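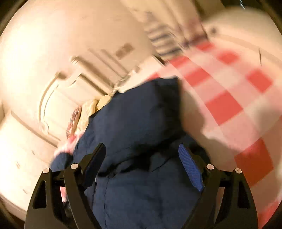
Opening-width values are missing for long stretches of session 12 of the garment-handling project. The width script finds the two fingertip pads by colour and works out the distance between them. When either pad is not found it writes a blank, and the training loader then drops the row. In the still attached to this ticket the right pad is bright blue and is picked up correctly. The left pad is in shadow and close to black against a navy garment, and the script returns nothing for it. The fingers are plainly open and both pads are in view, so I am treating this as a detection fault and leaving the mechanics alone.

Raised by: Adwoa Addo
Assigned to: Ezequiel Barrera
Component: Tutholm (width script)
Priority: medium
Status: resolved, one item carried over

Steps to reproduce

1. Check out Tutholm at the version used for the January submission.
2. Run it on session 12 with the default colour limits.
3. Open the output table and filter on blank width.

Expected: a width for every row in which both pads are visible.
Result: 700 rows processed, 399 with a width. I went through the blank rows by eye and both pads are visible in all of them.

Log

Ezequiel Barrera, 10:15
Reproduced on the lab machine. Same totals. Please confirm which limits file you have loaded. There are two in the shared folder and the older one was tuned under the strip lights in the workshop.

Adwoa Addo, 10:40
Newer file. Checked with the older one as well and it is worse. It also loses the right pad when the finger turns away from the light.

Ezequiel Barrera, 11:30
Plotted brightness for the left pad patch. Hue is still blue in most of the blank rows but brightness falls below the lower limit, so the mask comes back empty. Dropping the limit on its own does not work: the mask then takes in the cloth as well. Dark blue padded fabric and a dark blue pad are too close together once the pad is shaded. Sessions with the pale towels were never affected, which explains why it was not caught before submission.

Philomena Eshun, 13:05
Can we swap the pads for another colour? Candberg lists the same ribbed pad in orange.

Ezequiel Barrera, 13:20
Possible for new sessions but it does not help with the ones already recorded. I would also prefer not to have two pad colours in one training set. Leaving it as a separate request.

Gudrun Hellström, 14:10
Supervisor comment. Before changing any limits, use what you already know about the hardware. Each finger has round silver pins at the joints, fixed distances apart. They stay bright in the shaded stills I have looked at. Fit the linkage to the pins and the pad position follows. Use colour as a check only.

Adwoa Addo, 14:25
Agreed for our own fingers. My concern is the two-unit rows, where there are extra pins in view.

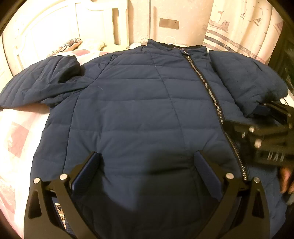 Padded jacket on the bed, front up, with the second gripper reaching in from the right.

With both units over the jacket, the pin finder returned the two pins on each of our fingers plus the two on the lower arms of the other gripper. The zip pull is metal too and a candidate for a false match, so I have added a size limit. The right-hand unit is slightly blurred, so its pins score lower, but I would not rely on that.

Ezequiel Barrera, 15:50
Added a region check. Our own fingers always come up from the bottom edge, so pins are accepted only if they sit on an arm that can be traced back to it. Anything entering from the side is ignored. Branch is up for review.

Ewurabena Quansah, 16:35
Reviewed. Code is fine. Two notes:
- the search area is hard-coded; move it to the settings file
- the log message says "pad lost" when it means "pin lost"

Ezequiel Barrera, 17:00
Both done. Re-ran session 12: 576 rows of 700 now have a width. The remaining blanks are rows where cloth has been pulled up over one of the pins.

Adwoa Addo, 17:20
Spot-checked against widths measured by hand on the stills. Good agreement when the fingers are wide open - less good near closed, where the inner arms overlap. Acceptable for the fold and zip tasks. I will re-run the other dark-garment sessions on Sunday, when the Aidoo machine is free, and add totals to the project sheet.

Gudrun Hellström, 17:45
Accepted. State in the write-up which sessions used colour and which used pins. Do not fill the remaining blanks by interpolation without marking them.

Resolution: pin-based fit merged, colour kept as a cross-check.
Carried over: near-closed accuracy, to be opened as its own ticket by Adwoa.

Related tickets
Tutholm: width jumps when finger turns away from light
Tutholm: split limits file by location
Request: orange pads for new sessions
Endia: loader drops whole row when width is blank
Endia: left and right units swapped in two-unit sessions
Aidoo: disk full during overnight run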